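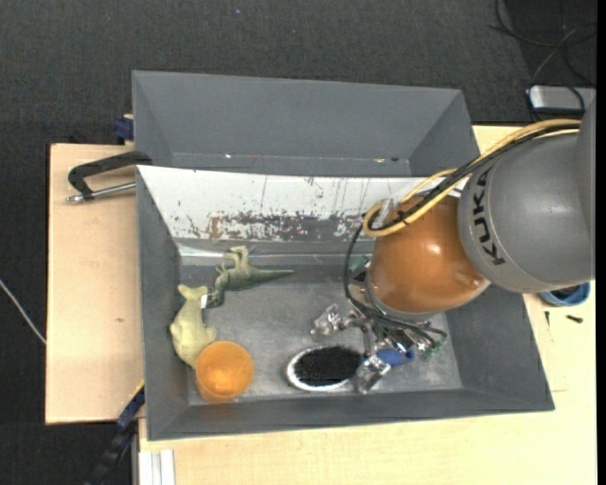
The arm at the front bin during the afternoon run, with the brush, the cup and the two toy animals still to go.

Trerkham Open Day: one arm, two bins and a lot of waiting

I have been to enough student robotics days to know the pattern. You get a lanyard, you get a cookie, somebody in a club T-shirt tells you the thing was working perfectly last night, and then you stand and look at it while it doesn't. So I took the bus out to Trerkham on 7 Aug 2019 with low hopes and a paperback.

The summer course there is called Jakis. It takes students from the engineering program and a few from the high school down the road, puts them on one project, and opens the doors on the final day. This year's project was bin picking. For anyone who hasn't had it explained to them by an excited nineteen-year-old, that means the robot gets a bin of mixed stuff and has to take things out one at a time and put them in another bin. Warehouses want this very badly. I have read that it is nearly solved every year since I started reading about it.

The flyer promised "a hands-on look at the future of sorting." Hands on was wrong. There was a line of tape on the carpet and we were to stay behind it.

Getting in

Sign-in took forever. There were two clipboards, one for families and one for "industry," and I didn't belong on either, so I wrote my name on the shorter one. The welcome talk was by Marleny Huaranga, who runs the course. She talked for 20 minutes and was better than the flyer. She said the students had started in June with no gripper, no code and a bench that wobbled, and that most of the first two weeks went into the bench. I believed that part right away.

She also gave us a number, 242 attempts logged over the previous two days, with 224 of them counted as successful. It went up on a slide in very large type and people clapped. I did the division on the back of my ticket and got a bit over 92 percent, which sounds wonderful until you ask what an attempt is. I asked. An attempt starts when the arm has already chosen an object. If it looks in the bin and can't decide, that isn't an attempt. If a student reaches in and turns something over so the arm can see it better, the count hasn't started yet either. Huaranga answered all this without any fuss, I should say, but it wasn't on the slide.

At the bench

The robot itself is a KUKA, gray with a copper-orange wrist, and it is a serious machine to hand to a summer class. The gripper on the end is the students' own work and looks it, with the mechanical parts out in the open and a pair of clear, shiny fingers. A yellow hose and a bundle of black cables run along the top of the arm and loop back at the wrist. I spent a fair amount of time watching that loop and waiting for it to catch on something. The student next to me, Marisol Palomino, was watching it too. She told me the hose had been rerouted more often than any line of code had been rewritten, and that she would be glad never to see a cable tie again.

The bins are plain gray ones, one behind the other, held down on the wooden top with clamps. The back wall of the front bin has a white covering that is scraped brown and gray along the bottom. I liked that more than anything on the posters. You don't get a wall like that from a demo that has been run twice for a camera.

When I got to the tape there were four things in the front bin: a dark-green toy dinosaur on its side, a pale toy animal slumped against the left wall, an orange cup and an oval brush lying bristles up. The arm had gone for the brush. One of the fingers was down beside it, touching the end, and the whole crowd leaned in.

Then it stopped for a while. A laptop fan got louder. Palomino said it was "thinking about the bristles," and I wrote that down because it is the kind of thing people say about these machines and I would like them to stop. What she explained afterward made more sense. Dense black bristles don't give the camera much to go on, so the depth reading comes out full of holes and the software has to guess where the edge is. They had one rule for brushes that worked well and one that worked sometimes, and the open day was running the second, newer one. I asked why you would show visitors the worse rule. She said the better one only knows this brush.

That was the most useful sentence I heard all day and it came from a student leaning on a tape line.

The brush did get moved in the end, on the third go. The cup went quickly. The dinosaur went by the tail, swinging, to great applause from the under-tens. The pale animal stayed where it was for so long that I went to get coffee, and when I came back the bin had been refilled with other things and I never found out what happened to it. If you run one of these events, please finish a bin before you start the next.

Questions from the floor

There was a short session with the students in the room next door, warm and badly lit. A man from a packing firm called Ospina asked what the arm would do with a wet bag. Nidia Mamani, who wrote most of the grasp planning, said they hadn't tried one. He asked about glass. They hadn't tried glass. He asked about two objects stuck together, and she said yes, they had tried that, and it lifts both and counts it as one. A few people laughed. I thought she did well, and I thought the Ospina man got a more honest picture in two minutes than the slide gave him.

Somebody's mother asked whether the robot would take jobs. The answer was the usual one about people being freed up for more interesting work. I have never met the person who was freed up.

My own question was about speed. Socorro Restrepo said they don't report speed this year. I asked whether they measured it. She said they did.

The poster room

Skip most of it. The exception is the poster on failed grasps by Elvira Rengifo, tucked behind the door next to the fire extinguisher. She sorted the failures by cause and drew a little sketch for each kind: slipped, pushed it into the corner, grabbed the wall, grabbed nothing and reported success. That last category had the longest paragraph. She told me the gripper used to decide it was holding something whenever the fingers didn't close all the way, and for a week it had been proudly delivering air because of a bent part. I would have put that poster by the front entrance. It taught me more than the talk and it was funny.

There was also a team from Rustutdale with a line-following cart. It followed the line.

Was it worth the trip?

I am not convinced by the 92 percent and I would ignore it completely. I am fairly convinced by the class. The students could say what broke and when, they didn't oversell it once you got them away from the projector, and the bench has clearly been worked hard. Whether any of it carries over to a bin they haven't packed themselves is a different matter, and I'd want to see next year's group let visitors bring their own objects. I suggested this to Huaranga and she wrote it down, or wrote something down.

Practical notes: the bus stops at the far side of the campus and the signs give out halfway. Parking is free but fills up before the talk. The coffee is in the poster room and the cups are tiny. Stand at the left end of the tape if you want to see into the front bin, as the arm comes in from the right and blocks a good part of the view from over there. Doors closed at four, and they meant it.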